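So the second round of Grikbridge room reveals went out last night and I have thoughts! The judges gave the Mühlbauer kitchen a 20 and I nearly threw my tea at the telly. All that shouting over a splashback.

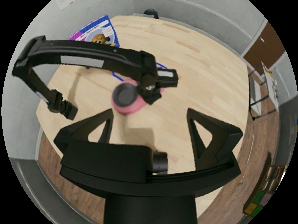 Pale planks, my weakness.

Then there's the laundry. They blew £1,043 on Dallo taps (taps!) and had £385 left for everything else, so of course the shelving went up wonky and of course there were tears by the ad break.

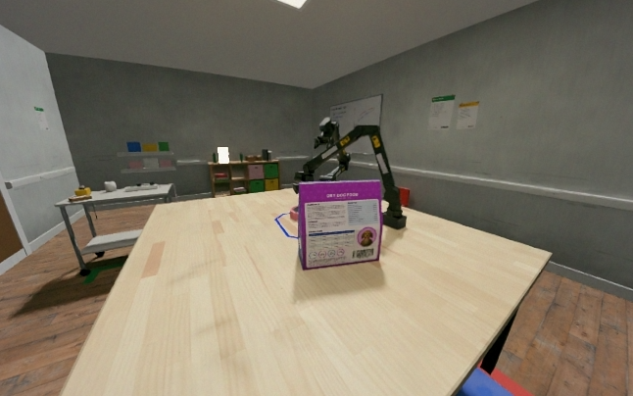

Dry dog food on a blond wood table.

My favourites are still the couple doing the loft. Quiet, tidy, no tantrums, and they got the Clukeo lamp for £622 after haggling for half the episode. I'd have given up and gone for chips.

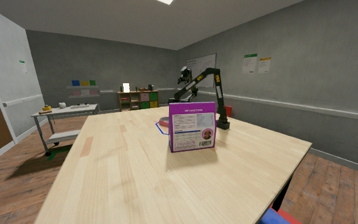
Next up is hallways, which sounds dull, but last series the hallway round ended with two teams not speaking until May. I'll be watching with biscuits.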